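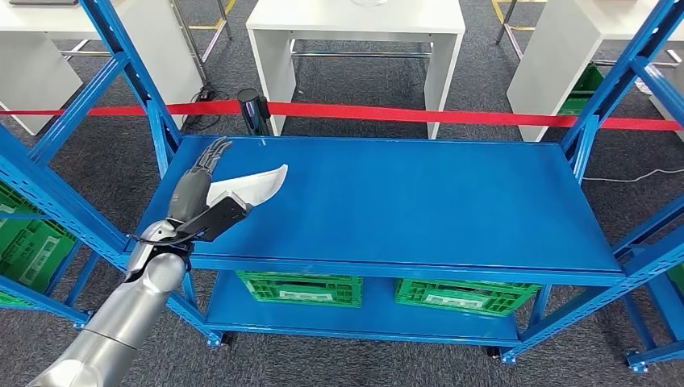 Lavanya Warrier asked whether the Stikex wrist can be fitted to an arm already running a parallel gripper, or whether the whole tool end has to go back to the depot. It can be fitted in place. The adapter ring takes the existing bolt pattern, and the changeover is within the scope of an ordinary site technician with a torque driver and the supplied shim set. Her second point, on cable strain at full wrist rotation, is covered under Cabling.

Skultari Shelf Handling Kit
Hire and purchase through Utirent

Overview
The Skultari kit is a tool end and software package for putting away and retrieving light goods at open shelving. It is intended for stockrooms, returns counters and small fulfilment sites where the racking is already in place and will not be replaced to suit the machine. Typical goods are soft, thin or irregular items that suction cups handle poorly, along with ventilated plastic crates up to the rated load.

The arm is not included. The kit is supplied for six-axis and seven-axis arms with a standard tool flange. Check the compatibility sheet before ordering.

What is supplied
Jointed hand, left or right
Stikex wrist and adapter ring
Controller, DIN rail mount
Cable set, 3000 mm
Shim set and torque driver bits
Skultari software licence, one arm
Printed commissioning guide

Thin and flexible items
Default grip force is set low. For items that deform, use the Soft Sheet profile, which closes in two stages and holds position once contact is registered. Do not use the Crate profile on anything that creases. Items that flare or curl past the grip need extra clearance at the shelf lip, and the approach height should be raised in the job file before the first run.

Racking
Fixed and castored racking are both supported. Castored units must be locked and re-registered whenever they are moved, including for cleaning. Registration takes roughly 26 seconds per bay. Glossy powder-coated finishes can produce false edges under direct overhead lighting; enable the glare filter under Vision, Advanced.

Diagonal bracing on the end frames limits side entry. Approach from the open face only, unless the bay has been mapped with bracing included.

Cabling
Leave a free loop at the wrist joint and clip the remainder along the arm. With the loop dressed to the guide, full wrist rotation puts no load on the connector. Cable ties pulled tight at the joint are the usual cause of encoder faults and are not covered under warranty.

Site requirements
Level floor, sealed concrete or low-pile carpet
Single-phase supply, 10 A outlet
Marked exclusion zone when running above reduced speed
Network connection for licence check at start-up only

Hire terms
Minimum hire is 2 months. Commissioning is quoted separately and is carried out by Macaraeg in metropolitan areas. Regional sites should allow for travel. Hire fees paid in the first 91 days are credited in full against purchase of the same unit.

Spare fingertips are stocked at all Utirent depots. Replacement wrists are made to order, and orders placed in December ship in late January.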